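4.2 Distance to treatment and missed appointments

The Dulla outpatient unit opened with nine infusion chairs and a single linear accelerator. Before it opened, patients living in the Bristska valley traveled to the regional hospital at Muñoz for every session of radiation therapy. We compared attendance in the two periods using the appointment records of 215 patients, all of whom had a course of at least 10 planned sessions. Patients who moved out of the valley during treatment were left out.

An appointment was counted as missed if the patient did not arrive and had not called by noon on the day before. Appointments canceled by the unit, mostly for machine service, were removed from both periods. Travel time was taken from the home address on file and does not include waiting for the bus, so the true figure for patients without a car is longer. The records at Muñoz were kept on paper until the October before the move and were entered by hand. Two members of the study team checked each entry separately.

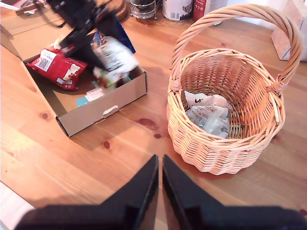 Figure 3. Tabletop with an open cardboard box; a red snack packet lies inside.

Did patients who lived closest to the new unit miss the fewest appointments?
Patients in the nearest villages missed fewer sessions than before, but the largest change was seen among those in the middle of the valley, where a direct bus line runs to Dulla.

The result was similar for radiation and for infusion visits. Early morning slots were missed more often than afternoon slots in both periods, and the opening of the unit made little difference to this. Staff moved some first visits from 8 a.m. to later in the day, but the change came too late in the study to be examined on its own.

Scheduling at Dulla was done with the Purnovum booking system, which sends a reminder the evening before each visit. Muñoz used telephone calls made by the front desk. We cannot fully separate the effect of the reminders from the effect of the shorter trip. A survey was mailed to 900 households in the valley to ask about transport and is reported in Section 5.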